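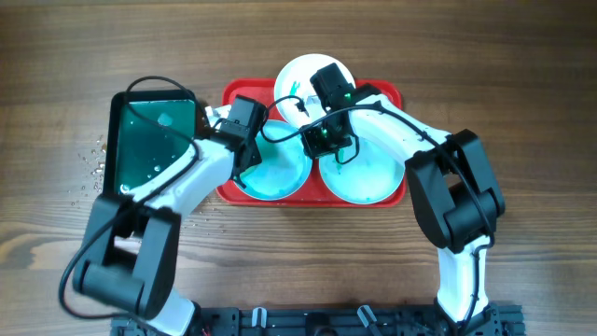 Does Water Really Always Find Its Own Level?

Grown-ups love to say that water "finds its own level." They say it about bathtubs, rivers and leaky basements. It sounds wise. But water has no eyes and no map, so how could it find anything? Whenever somebody hands you a saying like that, it's fair to ask what it means and whether it's true.

Start with a tray or a baking pan that has a little water in it. Lift one side. The pan is slanted now, but the top of the water stays flat, the same as the floor of your kitchen (if your kitchen has a flat floor; mine doesn't). All that has changed is where the water is deep and where it is shallow.

What is going on? Gravity pulls on every bit of the water. If one part of the surface is higher than the rest, the water under it gets squeezed a bit harder, and it slides away toward the place where it is squeezed less. This goes on until no part is higher than any other. Then it stops. So the water didn't find anything. It got pushed until the pushes evened out.

Now for the part where I get fussy. Is the top of the water perfectly flat? Look closely at the edge of a drinking glass. The water climbs a tiny way up the side. Water sticks to glass, and it sticks to itself too, so the edge curls up. "Flat" was a small fib.

Drops are worse. Flick some water onto a table and you get little domes. If water always went flat, why don't the drops spread out until they are thinner than paper? Because water holds on to itself. This is called surface tension. In a small drop, that hold is strong enough to put up a good fight against gravity. In a bathtub, gravity wins nearly everywhere.

Big water isn't flat either. The ocean bends with the round Earth. You will never notice this in a pan, but a very large lake has a curve to it, and boats far away can seem to sink behind the water.

A few things people have told me about water

"Colored water is heavier, so it pours differently." A drop of food coloring in a glass of water changes the weight so little that you would never feel it. Sugar or salt is another matter. Stir in plenty of either one and a cup of water really does get heavier.

"Thick stuff doesn't go level." Honey does. It is just slow. Tilt a plate of honey, then come back in 10 minutes before you decide.

"Sand goes level, because it pours like water." Try it. Pour dry sand on a plate and you get a hill. The grains rub against each other and get stuck, and the hill stays.

Try it and check me

You need a clear jar with a lid, water, and a washable marker. Fill the jar halfway and close it tight. Stand it up and draw a line on the outside where the water comes to. Now lean the jar on a book. Does the water still match your line? Draw a second line in another color. Try a thicker book.

If your jar does something I said it wouldn't, check the lid and the table first, then try again. If it still does, believe the jar.

Written by Alina Oprea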